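How to Run a Warm Germination Test on Saved Soybean Seed

If you are planting bin-run seed this spring, or carrying over bags from last year, test it before you set the planter. A warm germination test tells you what share of the seed will sprout under good conditions. You can do it in the kitchen with paper towels and a plastic bag, and it takes a week.

Updated Sunday, April 27, 2025

What you need

A clean bucket and a scoop
Heavy paper towels, the plain white kind without lotion or print
A spray bottle or shallow pan of water
Zip-top plastic bags, gallon size
Rubber bands
A waterproof marker
A thermometer

Check first that you are allowed to replant the seed. Many varieties are sold under an agreement that rules out saving it, and the bag tag or your dealer will tell you. The test works the same way for carryover seed in the original bag.

Step 1. Pull a fair sample

Seed from the top of a bin is not the same as seed from the core or along the wall. Take several small scoops from different depths and put them all in the bucket. For bagged seed, open more than one bag from the lot and reach down past the top layer. Mix the bucket by hand, gently. Soybean seed coats split easily when the seed is dry, and rough handling will lower your number.

Keep lots apart. If you have Benell from the north field and Tamihana from the creek ground, that is two tests. Two bins of the same variety harvested at different moistures should be treated as two lots as well.

Step 2. Count out the seed

Count out 100 seeds for each test, and set up a second 100 from the same lot if you have the patience. Take them as they come. It is tempting to skip the small or wrinkled ones, but the planter will not skip them. The only things to leave out are trash, weed seed, and pieces less than half a seed.

Do not treat the seed before this test. If it has already been treated, wear gloves, work on a surface you don't use for food, and throw the towels in the trash when you are done.

Step 3. Wet the towels and roll them

Lay two towels flat, one on top of the other, and wet them evenly. Hold them up by a corner and let them drain. When the dripping stops they are ready. Set the seeds out in rows with a little space between them, and keep them in from the edges. Twenty-five to a roll is easy to manage, so a full test makes four rolls.

Cover with another damp towel. Roll it up loosely, put a rubber band around the roll, and write the lot name and the start day on the bag. Pencil on the towel also works, but ordinary pen will run.

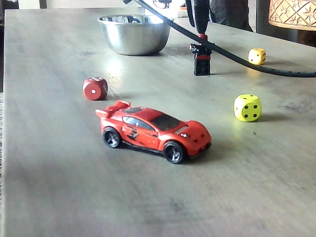
Darcy McAlister wrote in to say that her first tests on Sirkix came back at 69 percent, and she nearly sold the whole bin for feed. Her towels had been soaking wet. She ran the lot again with drained towels and the rolls standing on end, and the seed tested well enough to plant. Her advice is to repeat any result that surprises you before you make a decision on it.

Too much water is the most common mistake in home testing. Soybeans take up water fast, and a seed sitting in a puddle runs short of air and rots. If water collects in the bottom of the bag, pour it out.

Step 4. Keep it warm

Stand the rolls upright in the bag and leave the top partly open. Keep them at 75 to 80 degrees. The top of a refrigerator is often close to that, but put a thermometer there overnight before you trust it. Light does not matter much. A windowsill is a poor choice, as it heats up in the afternoon and cools off after dark.

Look at the towels every day or two. If they feel dry, mist them.

Step 5. Count on day five and day seven

Unroll the towels on day five. Count the normal seedlings, write the number down, and remove them. Roll the rest back up and count again on day seven.

A normal seedling has a strong root, a sound stem, and at least half of its seed leaf tissue in good shape. Do not count:

Seedlings with a stubby or missing root
Stems with deep cracks or open breaks
Seedlings that are soft or rotted
Seeds that only swelled
Seeds that are still hard

Add the two counts together. With 100 seeds, that total is your germination percentage.

Step 6. Adjust your seeding rate

Divide the live stand you want to plant by the germination rate. For 140,000 live seeds per acre and a test of 90 percent, you would drop 155,600 seeds. At 80 percent you would need 175,000. Field losses come on top of that — crusting, cold soil, and insects all take a share.

Below 80 percent, think hard about buying seed instead. A weak lot usually has low vigor too, and a higher rate does not fix that. The warm test does not measure vigor. If you plan to plant early into cold ground, send a sample to a seed lab and ask for a cold test or an accelerated aging test.

Keeping records

Write down the lot, the test day, both counts, and where the seed was stored. If you tested in March and the seed has been sitting in a warm shed since, test again before planting. Save a sealed jar from each lot until harvest. If a stand comes up thin, you will have something to send in.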